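Progress report to the Gralarell Fund
Making Things Up: creative play for grown-ups and kids, Pistdale
13th June

Hello again, and thank you for being so patient with me over the spring! You asked for a plain account of where the project stands, what the money has gone on and what I'd change, so I've tried to stick to that, though you know how I get when I start talking about blank paper.

The short version is that we're running, we're a little behind on the booklet, and the sessions are going much better than I feared back in March. The first one was rough. I'd planned it to the minute, with a warm-up, a main activity and a sharing circle, and I had sample drawings taped up on the wall so people would know what I was after. So of course I got a room full of copies of my sample drawings. Very neat ones, too. I took them down at the break and the second half was noisier and messier and a lot more fun.

Since then I haven't shown a finished example of anything. I give out a starting point (a line, a sound, a first sentence, some object out of my house) and then I sit down and do the exercise along with everybody else. That last part matters more than I thought it would. When I'm standing up, people keep checking my face to see whether they're doing it right. When I'm bent over my own terrible drawing of a goose they forget I'm there. 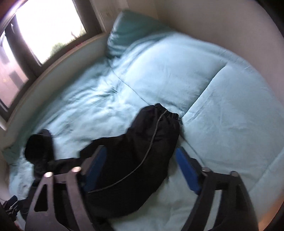 Prompts are where most of my prep time has gone this quarter, and I think they're the thing I'd most like you to fund again. My old ones were far too clever. I had one about a clockmaker's dream that made grown adults stare at the table for ten minutes. The ones that work are almost embarrassingly plain, and I've been pulling them from whatever is lying around at home. Take a soft black drawstring bag on a light blue comforter: you can ask what's in it, or who left it there, or you can decide the comforter is a sea and the bag is an island (or a seal, which was my own answer). A six-year-old and a retired plumber can both get going on that inside a minute. I've now got 20 prompts I trust, all written on cards, and another pile I'm still unsure about.

The Kılıçarslan library branch has let us keep the back corner on a regular basis, and we alternate that with the Clivetti building across town. Clivetti has better light and a sink. Kılıçarslan has the foot traffic, and we pick up people who only came in to return a book. I'd hate to give up either one. If the budget forces me to choose I'd go with the library, and bring water in jugs.

On money: I've spent $2760 so far. The biggest share was paper, paint and the big rolls of brown wrap, then room fees at Clivetti, then printing the cards. I came in $473 under on printing because I dropped the color covers, and I'd like your okay to move that over to supplies. We go through glue like you wouldn't believe. Receipts are in the folder I sent last time, and I've added the new ones at the back.

What's behind: the booklet. I promised a draft by now and I have roughly half of one. The trouble is that I keep writing instructions, and every time I reread them they sound like the first session, all steps and outcomes. I've started over with just the cards, a page of notes after each, and lots of white space. I'd like 2 more months on it, please.

You also asked how I'm measuring results, and I know my answer last time was a bit thin. I still don't want to score anybody's work. What I've been doing is keeping a notebook of what people say when they start and what they say on the way out. Early on it was almost all "I'm not creative" at the door. I hear that less from the regulars, and a few of them have begun bringing prompts of their own. I can type up those notes for you if they'd be useful, with the spelling fixed.

Next up are the outdoor sessions, if the weather behaves. I still need a decision from you on the supplies money before I order the paper for those, so that's the one thing in here I'd love a quick reply on.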